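About Us

Hello, and thanks for clicking through to the page most people skip on their way to the menu. We're Gillies, a small neighborhood restaurant and bar on the corner of Bedholm Street in Bidlow, and I'm the one who owns it, runs the kitchen four nights a week and writes everything on this website (so typos are all mine).

How we got started

Gillies used to be a hardware store. I walked past it every day on my way to a line cook job across the river, and when the lease came up one January I called the number in the window before I'd even told my family. The place had terrible plumbing, a beautiful tin ceiling and a back wall full of tiny drawers that still had screws in them. We kept the ceiling and the drawers. The plumbing had to go, and it took most of our savings with it!

We opened with a six-item menu and one oven. The first week we ran out of chicken twice and bread every single night, and people came back anyway, which I still think about when we're having a rough Saturday-type evening and the printer won't stop.

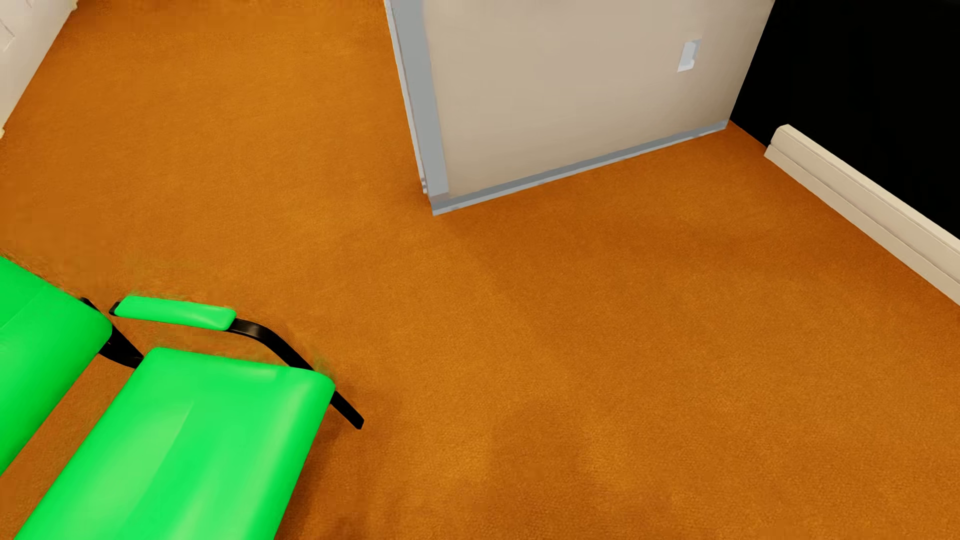 What we cook

Plain food, done carefully. The menu changes when the market does, but there are a few dishes I'm not allowed to take off. The roast half chicken with mustard greens is one. The white bean stew is another — I tried dropping it one summer and got a handwritten letter. Our pie crust is made with lard, so please ask if you don't eat pork, and we'll point you to the chocolate pudding or the lemon ice.

Almost all our vegetables come from growers within a short drive of Bidlow, and our bread is baked in the building every morning starting at 4:30. If you live upstairs from us, sorry about the mixer, and I hope the smell makes up for it.

The bar

It's a short bar with eight stools and no reservations. We pour four local beers, a cider, and a wine list that fits on one side of a page because I only buy bottles I'd be happy to finish myself. The house drink is the Gamosel, a bitter orange and rosemary thing with gin that we've been fiddling with since the first winter. Last year we served 3,479 of them, and I know that because the register told me and I made everyone look at it. You can have it without the gin too, and it's really good that way.

Coming in a group

We can take parties in the back room, or you can have the whole restaurant if you ask early enough. The back room fee is $100, and that comes off your food bill. Taking over the whole place starts at $2,000 including dinner, and we'll happily talk through the menu with you, kids' plates and all. I'd much rather hear about the aunt who can't have dairy a week ahead than at the table.
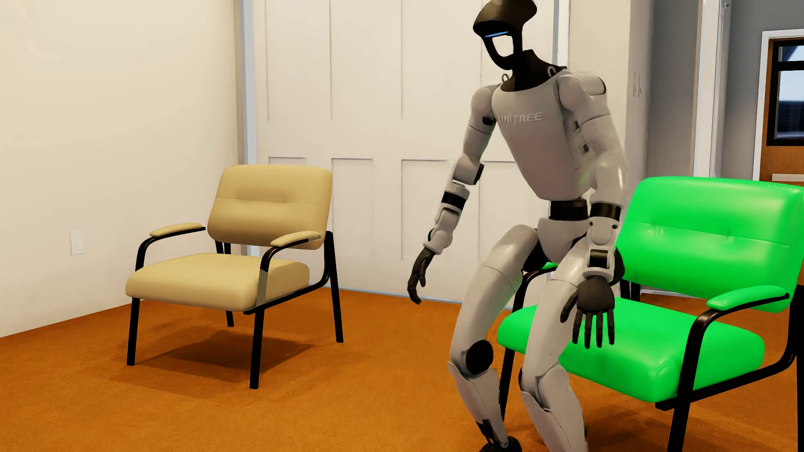
Two armchairs, one green and one tan.

Working here

Everybody on staff gets a hot meal before service, and tips are split between the kitchen and the floor. We've done it that way from day one. We hire a couple of times a year, usually in spring, and you don't need restaurant experience to wash dishes or run food with us. Drop off a note at the bar any afternoon before 4 and somebody will give you a coffee and have a chat.

Finding us

We're at 480 Bedholm Street, with the green awning and the bench out front. Street parking is free after 6 p.m., and the bus stops right across the road. Dogs are fine on the patio. We hold half the tables for walk-ins every night, so if the booking page says we're full, come by anyway and ask!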